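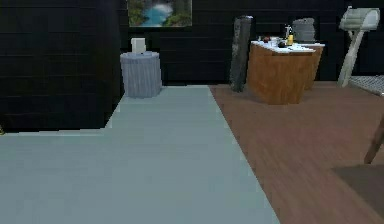 What does a robot do before anyone lets it into a real kitchen? It practises in a made-up one, over and over, until the people in charge are happy to risk the crockery.

Home Stories Archive Submit Contact

OPEN DAY AT CITARD

My daughter had the flyer folded into her gumboot, so by the time we reached the front desk in Nevmont it was soft as a tissue. Open day, it said, all ages, sausage sizzle from noon. She was nine that August and had decided she would only marry a robot, or possibly a vet.

There were 35 of us in the first group. A woman in a Citard fleece handed out lanyards and told us the machine was called Grewal, after the street where they'd rented their first shed, and that it was shy. I thought that was a lovely thing to say about a machine! My daughter rolled her eyes so hard I heard it.

They took us to the practice room first, and the practice room was a screen. I'd expected benches and sparks. What we got was a lounge room and a kitchen jammed together like a share house I once lived in, black plank walls, a waterfall picture, a grey bin standing out on the pale floor with something small and white balanced on top. On the counter was a yellow bottle with a white cap.

'Whose house is it?' my daughter asked.

'Grewal's, I suppose,' said the woman in the fleece. 'It's been in there 400 nights running. We go home and it keeps going.'

I can't tell you how much I liked that. All winter, while I was up with the heater and the crossword, there had been somebody else awake on the other side of town, learning where the cupboards were.

'Does it get bored?'

'It gets stuck,' the woman said. 'Last month it got stuck behind the chair for a whole weekend. We came in and it had tried to back out 103 times.'

'I'd have cried,' said my daughter.

'One of us did, a bit.'

Then we went through to the big shed to meet it in person. The Cloltberg hall, they called it, a tin roof and a concrete floor with a kitchen marked out in tape. Grewal came up to my shoulder. It had one arm and a base like a shopping trolley, and it waited beside the fridge with its hand tucked in, the way you stand at a party when you only know the host.

The job was to carry a bottle from the bench to the table. That was the whole show – one bottle, one table, nearly three metres of floor. You'd think a crowd with sausages waiting would get restless, but you could have heard the rain thinking about it. The wheels turned. The arm came up. The fingers went round the bottle, let go, and went round it again a little lower.

'It's done this before,' my daughter whispered. 'In the other house.'

It took 17 seconds to cross and everybody leaned with it. When the bottle touched the table a man behind me yelled like his footy team had won, and then we were all yelling, and the woman in the fleece had both hands over her mouth.

My daughter was allowed to ask the last question. She took her time over it.

'When it goes to a real house,' she said, 'who gets the old one?'

The woman looked at the man on the laptop. He scratched his neck.

'We usually leave it running,' he said. 'For the next one.'

She nodded and wrote that on the flyer, under the bit about the sausages, and asked me if we had any tomato sauce in the car.

12 comments 48 shares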